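FOR IMMEDIATE RELEASE

Coşkun Markets to Show Unit Prices on Every Shelf Label

Shoppers will be able to compare cost by the quart, pound or count in all 18 stores

DRERKAU - Coşkun Markets will print a unit price on the shelf label of every packaged item it sells, starting with the Drerkau stores in May. The unit price shows what a product costs by a standard measure, such as a quart of juice or a pound of rice, so that packages of different sizes can be compared without a calculator.

The company has shown unit prices on some items for years, mostly in canned goods and cereal. Until now, each department decided for itself whether to show them and which measure to use. A shopper could find one brand of salad dressing priced by the ounce and the one next to it priced by the pint. Under the new rules, every product in a category will use the same measure in every store.

"We looked at our own labels and they were hard to use," said Modupe Onyeka, director of pricing at Coşkun Markets. "The type was small, the measures did not match, and sale tags often left the unit price off. We are fixing those things in one pass."

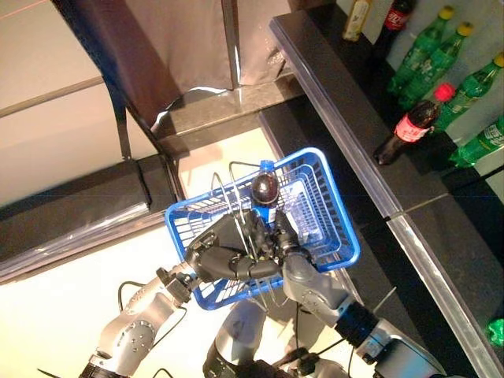
What Will Change on the Label

The new label is divided into two parts. The selling price stays on the right, where customers are used to finding it. The unit price moves to the left side and is printed in type large enough to read while standing at arm's length from the shelf. The name of the measure is written out in full. Labels will say "per quart," with no abbreviation.

Sale labels will follow the same layout. When an item is marked down, the unit price will be recalculated at the sale price. For offers that require buying more than one item, the label will show the unit price for a single item as well as the unit price for the full offer. Member prices will be handled the same way.

Drinks will be priced by the quart, whether they are sold as single bottles or in multipacks. Oils, vinegars and dressings will also be priced by the quart. Sauces sold by weight, along with most dry goods, will be priced by the pound. Spices will be priced by the ounce. Paper products will be priced by 100 sheets, and trash bags, tea bags and dishwasher tablets by count.

Drinks were the hardest category to settle. Some imported bottles are labeled first in liters, and several domestic ones change size with the season. The pricing team considered using the fluid ounce, which gives a very small number that is difficult to compare at a glance - a difference of one cent an ounce adds up to 32 cents on a quart.

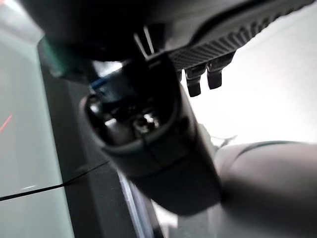
The team also tested pricing by the gallon and found that shoppers did not like it for anything but milk and water. Milk will stay with the quart for the sake of consistency. Water will too, including the large jugs near the front of the store.

What Shoppers Said

Before choosing a layout, Coşkun Markets asked customers at its Kerkov store to try three versions of the label. Of the customers interviewed, 79 percent said they would use a unit price if it was easy to find. When shown the old label, many read the item number as the unit price. The version chosen was the one with the fewest such mistakes.

Customers also raised points that the company had not asked about. Several wanted to know when a manufacturer has made a package smaller. Others said they knew the larger size was usually the better value and did not check. In the Kerkov store, the larger package was the more expensive one by unit in 73 of the product lines reviewed. Most of those cases came from a sale on the smaller size, and the old sale tags did not make this clear.

Coşkun Markets will not mark products whose size has been reduced. The company said it does not always get notice from manufacturers and does not want to post a list that is incomplete. Customers who have kept an older receipt will be able to compare unit prices for themselves, as the unit price will also be added to receipts later in the program. 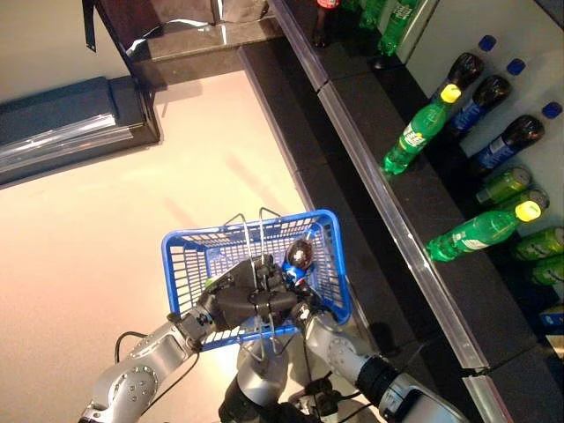 Photo: Coşkun Markets

The labels will be printed by Nurex, the company's current supplier of shelf labels and sale tags. Nurex is providing a matte paper stock that gives less glare under store lights. The plastic strips that hold the labels will stay in place, and no shelving needs to be replaced.

Store Schedule

Label changes will be done by aisle between 9 p.m. and closing. During the changeover, a store may have old labels in one aisle and new ones in the next. The selling price on both is valid. If the price at the register is higher than the price on the shelf, the customer pays the shelf price, as is the current policy.

Drerkau stores will begin with beverages, followed by dressings and sauces, dry goods, and household products. Kerkov will be next. The remaining stores will follow in the order of their regular price audits, and each will post its dates at the customer service desk.

Fresh meat, fish and cheese already carry a price per pound on the package and are not affected. Loose produce will continue to be sold by the pound or by the piece. Bagged produce will get the new label, which will let shoppers compare a bag of apples or onions with the loose ones beside it.

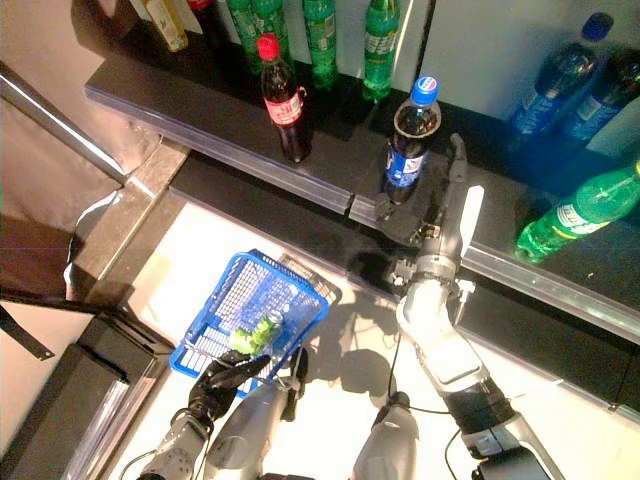
Miroslava Holovko said the mixed measures had been the main complaint she heard, more than the size of the print. She said people on a fixed budget often shop with a set amount of cash and want to know before they reach the register what each choice will cost them. In her view, the receipt change "should have come first," and she would like to see the same prices in the weekly flyer.

Onyeka said the flyer is under review. It is laid out several weeks ahead, and the unit prices would have to be checked again each time an offer changes. The company expects to decide once the Drerkau stores are finished.

A one-page guide to the new labels will be available at the customer service desk in each store. It is printed in large type. Customers who find a label with a missing or wrong unit price are asked to give the item number to any employee - the aisle and shelf are not needed.

About Coşkun Markets

Coşkun Markets operates 18 neighborhood grocery stores, including locations in Drerkau and Kerkov. Its stores sell groceries, fresh produce, household goods and prepared foods.

Media contact:
Press Office, Coşkun Markets, Drerkau

###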